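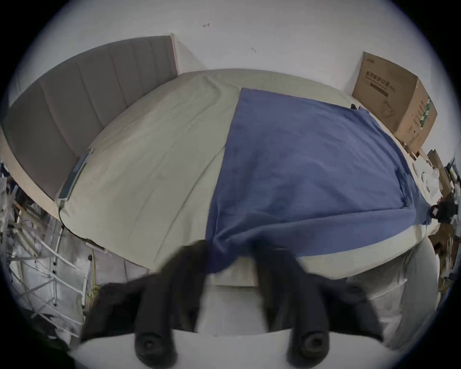
Wednesday, June 26, 2019

Evening, after the club

I came home at ten past nine and I am too awake to sleep, so I write. My English teacher said years ago that a diary is the cheapest lesson, and I still keep this one in English, even if the words I need tonight are mostly table tennis words which she never taught me.

We played the last match of the summer league, at home against Droltitz. We lost it. I want to put down how it went before I start to remember it in a better way than it was.

The hall was very warm. The windows on the street side do not open since the painting in February, the paint has closed them, and the other side opens only a hand wide. When I arrived Anitha was already there with the barriers and had set up both tables by herself, and she was a little cross with me for this, with reason. I had said half past five and it was almost six. The tram stood for a long time at the bridge. I did not say it to her, it sounds always like an excuse.

Our team was Anitha Salian, Keerthana Raju and me. Kamala Marar was our reserve and kept the score for the first half. Droltitz came with three players I knew from the winter and one tall girl I had never seen, perhaps sixteen years old, with a very quiet face. She did not warm up much. She hit some backhands with her captain and then sat down and ate a banana. I thought, good, she is nervous. I was wrong in this.

Keerthana played first, against their captain, and won in four games. She has become so much steadier since spring. Before, when she was leading, she began to hurry, and one could see the points fall out of her pockets. Tonight she was leading two games to one and 8-5 and she took her towel, walked the long way around the barrier, and came back slowly. Then she served short to the forehand, and again short to the forehand, and the captain put both of them in the net. I was clapping so strongly that my hand hurt when it was my turn.

My first match was against the woman with long pimples on her backhand. I must write this honestly in my diary or there is no use in having one: I am afraid of long pimples. I know what to do. Hélène has explained it to me many times, she has even drawn it. If I give backspin, the ball comes back with topspin. If I give topspin, it comes back with backspin. If I give nothing, it comes back with nothing and floats like a leaf. I know it all in the kitchen. At the table I saw the ball come and my arm decided something else. I lost 11-7, 11-9, then won one 11-8 because she became impatient, and then lost the last 11-4. In this last game I did not have any plan at all. I was only hoping, and one cannot see hoping from outside, but I think she saw it.

What I did well: my serve with no spin, which looks like a spin serve. She put it high four times. I should have used it from the beginning and I kept it like good chocolate.

Anitha lost to the tall girl in three straight games. There is not a lot to say about it. The girl stands close to the table and takes everything early, there is no time between your ball and her ball. Anitha is our best player and she came back to the bench and laughed, and said, "I have been to the dentist and it was slower." Then she drank a whole bottle of water and did not speak until her next match.

So it was 1-2, and then the doubles. Keerthana and Anitha played it. They have played together since the autumn and they still run into each other when the ball goes to the middle. Hélène stood behind our barrier and said "Left, left, left" in a low voice, which is not allowed during a rally, and the umpire looked at her, and she looked at her shoes. They won in five games. The last was 13-11, with an edge ball that the Droltitz captain called against herself. The umpire had not seen it. He asked her twice if she was sure, and she said that she had heard it. I want to remember this. I do not know if I would be so quick, at 11-12 in the fifth game, to have good ears.

2-2. The hall was loud then. There were more people than usual. Some had come from the badminton and stayed, still in their shoes, and Kamala's two boys were lying on the mats and shouting at wrong moments.

I played next, against their third player, a man with a gray beard who says sorry for each net ball before it has even fallen. We had long rallies. I like to play against him, maybe too much. I was leading two games to nothing and I began to enjoy myself, and to play the rallies for the rally. He won the third, and he won the fourth. In the fifth I changed sides at 5-2 and heard Hélène say, to nobody it seemed, "Feet." Only this word. I had stopped to move my feet. I won 11-8 and my legs were shaking when I gave him the hand. He said sorry again, I think for losing.

After this I sat with a towel on my head and I missed most of Anitha's second match, which she lost to the captain in four. It was 3-3, and Keerthana had to play the tall girl for everything.

I had thought it would be quick. It was not quick. Keerthana did something that I have never seen her do, she played slow. She pushed, she blocked softly, she put the ball high and deep to the middle and waited. The girl did not like it. She hit two balls over the end of the table in the first game and looked at her bat as if it was somebody else's. Keerthana won that game. Then the captain said something to the girl in the break, and she came back and waited too, and when she wants to wait she can also do that. 11-6, 11-9, 11-9. In the last game Keerthana saved two match points, and at the third one the ball touched the net and stayed on our side. It was finished.

Final result 3-4. We are second in the table, and Droltitz goes up. Second is the same place as last year, but last year we were second far behind, and this year it was one match, and the match was one ball on the net, if I want to see it so.

Keerthana did not cry but she went to fold the barriers very quickly. I did not know if I should go to her. In my language I would have known what to say, or I would have said something stupid and she would have laughed. I carried the other end of the barrier. We put all of them in the store room without talking, and then she said, "I should have served long at 9-all," and I said, "Yes, maybe," and she said, "You are supposed to say no." So it was all right.

Some small things, so I don't forget them.

The second table has a dead place near the corner on the window side. Anitha says the leg is lower there. I promised to bring the spirit level from home on the next training. (Write it on the hand, not only here!)

The three-star balls are almost finished. Hélène wants to try the Vuteo balls because they are cheaper. Kamala has played with them in her old club and says they are hard and go out of round in a week. We did not decide.

My rubber on the forehand is dead too, if I am honest. I breathe on it and clean it and it is shiny again for ten minutes. I have looked at the price for a new one and closed the page. After the holidays.

Thevar has asked if we send a team to their open tournament in the autumn. Violeta Sepúlveda wrote to all of us about it in the afternoon, with so many exclamation marks that I could hear her. She wants to play again, after the operation on her knee. She writes that the doctor says table tennis is a good idea if she does not run, and she writes that in that case she has been following medical advice her whole life. I laughed about this in the tram and a man looked at me. I would be very happy if she comes back. With her on the bench I am never so afraid, I don't know why, she does not even give advice. She only peels oranges and gives them around.

If she plays, then somebody must go to the second team, and I can calculate who this is. I have won six matches this season and lost nine. I wrote the numbers on the back of the score sheet while the others changed their shoes. Last year I won fewer, but I was also put against weaker players, so it is difficult to compare. I think I would not mind the second team. They train on the other evening, and they go to Grirngate for their away match, where there is the good hall with the wooden floor. But I noticed that I put the paper in my pocket and not in the bin, so perhaps I mind a little.

We ate afterwards on the steps outside. The Droltitz people stayed too, and the tall girl ate three pieces of Kamala's potato cake and spoke for the first time, and what she said was, "Is there pepper in it?" The bearded man asked Hélène for the recipe of her long-pimples drill. She told him everything. I found it too generous, with the next season in view, but they are in a higher division now and we will not meet them.

For training until the autumn, what Hélène has told me:

Against pimples, slow spinny ball, then a push, then the attack. Not attack, attack, attack.
Use the no-spin serve early.
Feet.
Do not say "sorry" after my own good shots. (I did not know that I do this.)

My right shoulder is warm when I lift the arm to the shelf. I will put the cream and see tomorrow. It is almost eleven and there is still some light behind the roofs, and downstairs they are listening to the radio. I must still hang the team shirt to dry, or it will smell until the weekend.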